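Endale Refill and Reuse Project
Progress report to Tristov Fund, second period
Prepared by Liya Tilahun, project lead
Wednesday, May 4, 2022

You asked for plain answers this time, so I have kept the good news short. The sorting room is open, the tables are up and the bottles are coming in. Whether any of it saves money is a question I can't yet answer with a yes.

Bottles received
We took in 168 bottles this period against a plan that promised a good deal more. The plan was written by Bostach before anyone had spoken to the shops, and I said so in November. Of the 168, we passed 34 as fit to refill. The rest are waiting for a second check or have gone for recycling. Saron Belay thinks the pass rate will climb once the shops learn what we want. Perhaps it will. I would want to see two more periods before putting that in a forecast.

Labels
Labels are still our slowest job. The Skistetti soaking method was sold to us as a five-minute treatment. In Saron's trial of 16 bottles, 5 came clean in that time and the others needed scraping by hand. Scraping leaves marks, and Marlina Wuisan is right to ask whether a shop will put a marked bottle back on its shelf. We have not asked one yet — we should have.

The orange bottles are a fair test because they arrive in numbers and the colour is easy to sort by eye. They do not all reach us in the same state.
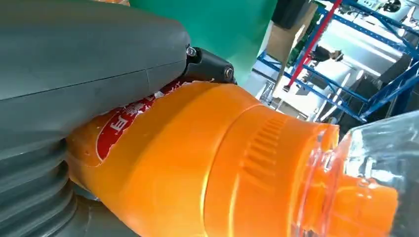
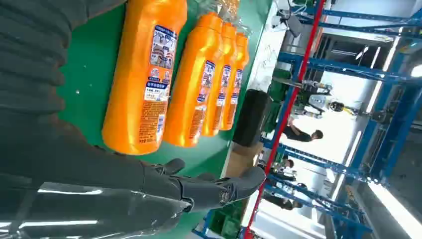

Orange bottles in the sorting room. First picture: red label torn, much of it scraped or peeled away. Second picture: four in a row on the green table, with blue-and-white labels.

I would not read too much into a tidy row. Laying bottles out side by side makes checking easier, but it takes up table space, and we have no figures to show that it is any quicker than working straight from a crate. Asnakech Araya has agreed to time both ways next period.

Spending
Spending on the room is within budget. Spending on soaking liquid is not, and I have stopped further orders until the trial is repeated with a longer soak. Solène Picard has the invoices if you wish to go through them.

What we ask of you
Please hold the second table payment until the timing results are in. I would also like your agreement to drop the yearly target in the Bostach plan and set a new one from our own counts. Marlina will send a draft with the next report.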